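Notes from the sewing table

Hello again, and happy December to everyone who has stuck with this little newsletter through my very quiet autumn!

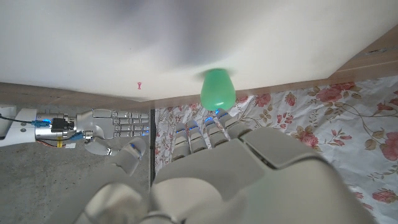
I promised in the October issue that I'd write something about old bedding, and then I went and got a cold and it never happened. So this is the rose fabric issue at last. I have been completely daft about floral cottons this year. White background, pinky red roses, lots of green leaves, those thin brown vines wandering about all over the place - I can't walk past one. My gran had curtains like it and I hated them as a child, and now look at me.

Most of what I buy is second-hand. Cender on the corner has a bin of odd linens by the till, and I've come home with three rose prints from it since the summer (one was a pillowcase on its own, but a lovely one). The most I've paid is 9 pounds and that was for a great big double sheet with hardly any wear in it. Hold them up to the window before you pay! Old sheets go thin in the middle where people have slept on them, and you won't spot it when they're folded.

Washing first, always. I do mine at 30 with half the powder I'd use for towels, and I hang them inside out so the reds don't fade. If there's a musty smell I give them a night in cold water with a cupful of white vinegar. I tried the Diditz soaking stuff that a few of you wrote in about and it was fine, but it's dear and my whole bathroom smelt of pears.

Then the cutting, which is my favourite bit. With a print like this I put the big full roses where they'll be seen - the front of a cushion, the pocket of an apron - and save the plainer stretches with the little blossoms for backs and linings. It does mean more waste, so I keep a bag of scraps for bunting. A 100 cm square makes a nice cloth for a small table with a proper hem on it, and I fold my hems over twice and press them before I go anywhere near the machine. I used to skip the pressing. My hems looked like a coastline.

I'm making a set of napkins at the moment for my sister and her lot, and I've got 21 days to finish them, which sounds like plenty until you remember I also said I'd do the matching table runner. Why do I say these things? I had to order more thread from Hermans as well, a sort of olive green that goes with the leaves, and it's much nicer than the white I started with. I've unpicked the first two and begun again.

A few of you asked what to do with a sheet that's too far gone for sewing. Tear it into strips and tie up your parcels with it! You get a soft frayed edge and it looks gorgeous on brown paper. Snip the end, pull, and it rips dead straight along the grain. Very satisfying after a bad day.

The next Plelum swap table is in the new year, so if you've got florals you've gone off, please bring them along and I will very likely take the lot. I'm after anything with yellow in it for a quilt back, and I've got a pile of blue stripes to trade.

Send me your rose prints in the meantime, I love seeing them!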